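Amparo Sánchez keeps her rulebook in a ring binder with a cracked spine, and when I visit her at Nustbridge she has it open before I've got my coat off. "People expect something grand," she says, pouring tea for both of us, "and then they see it's mostly about where you put your hands down."

The binder is the house practice for robots that work in people's homes, and she has been nursing it along since May with her colleague Kasun Munshi. It began as two sheets of paper. Fabric has a chapter all to itself, and she is clearly fond of it. Knitwear, she tells me, is a terror, all give and stretch, and her rule is that the hand should take hold of a fold and never go hunting for an edge. 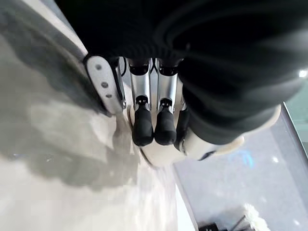 Black ribbed knit held in the hand, seen from the wrist.

"You want to be gentle with somebody's jumper, don't you?" she says. "My mother would have had words." The chapter also asks that the wrist view be checked before any lift, and that anything lying on the floor nearby is treated as belonging to someone until a person says otherwise. Kasun, who has wandered in looking for the biscuits, adds that this last line caused the longest argument they have ever had.

From there we get on to bathrooms, which take up more pages than I would have guessed. Amparo would like every job at a basin to begin with both feet planted and the free hand kept well away from the worktop, and she wants personal things, toothbrushes above all, handled only if the householder has agreed to it in writing. 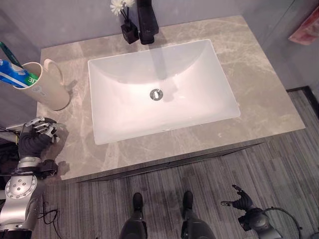 At the vanity, with the left hand near the cup and the right held low, clear of the counter.

"A toothbrush goes in your mouth!" she says, laughing, though she plainly means it. "So we ask first, and we write down the answer, and we ask again if there's a new person in the house." Glass gets a paragraph too, and so do flowers, after a long letter from Malsha Amarasinghe, who read an early draft and had strong feelings about vases.

I ask whether operators grumble. "Oh, constantly, bless them," says Kasun. He would like the binder shorter, and Amparo would like one more chapter, on stairs. They were still discussing it when I went to find my coat.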